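Relatório de visita: dia aberto da Andico
23 de outubro de 2019

A turma foi à Andico ver como se ensina uma máquina a tratar da roupa, tarefa que metade de nós ainda não domina. O projeto chama-se Tamell e, segundo a apresentação, já reunia 223 gravações de dobragem. A meta para dezembro é 1.003. Ninguém se riu, por respeito.
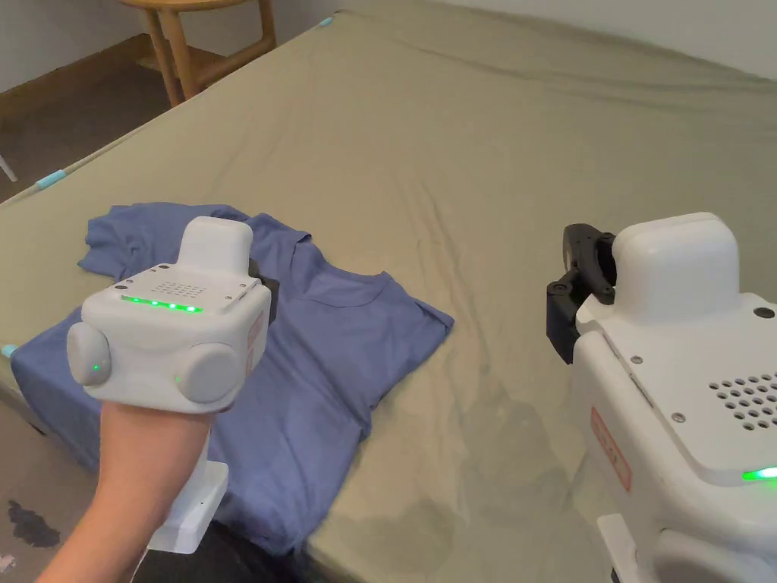

A demonstração durou cerca de 40 minutos — menos do que a fila para o café. Explicaram-nos que cada gesto tem de ser lento e repetido, porque o programa aprende tanto as boas dobras como as más.

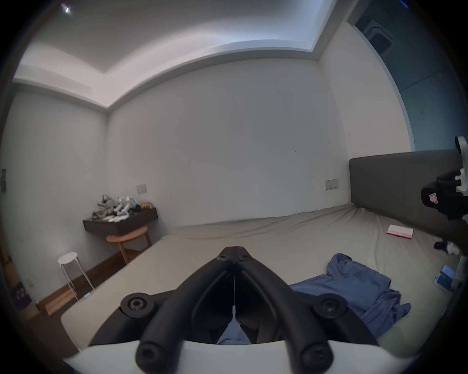 O nosso grupo ficou com a questão da preensão, que vale 2 valores na nota final. Um tecido não tem forma fixa, e o ponto onde se pega decide quase tudo o resto. Com uma camisa azul amarrotada em cima da cama e dois dedos pretos e curvos para lhe pegar, discutimos longamente por onde começar. Propusemos a gola. A outra metade do grupo propôs a manga e continua a propor.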